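Beltadeck dry goods storage – FAQ

How long does baking soda keep?
Unopened, until the date on the box. Once opened, replace it every October if you bake seldom, sooner if you bake weekly.

Can I refill a jar before it is empty?
No. Empty it, wash it, dry it fully, then refill.

Do you sell replacement lids?
Yes, in packs of 2. Order code 2138. Lids for the older Nevholm jars have a different thread and will not fit.

Is the 400 g size enough for a full bag of flour?
No. Use the larger Aubert canister.

Does the container need to be clear?
No, but label opaque ones – salt and sugar are easily confused.
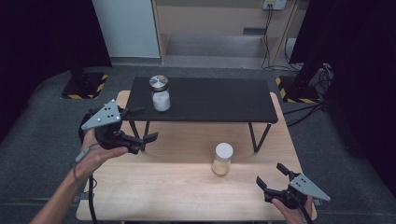
Glass jar with metal screw-on lid, on a small black table.

Where do I send other questions?
To Aleksandra Ostrowski, customer desk, extension 186.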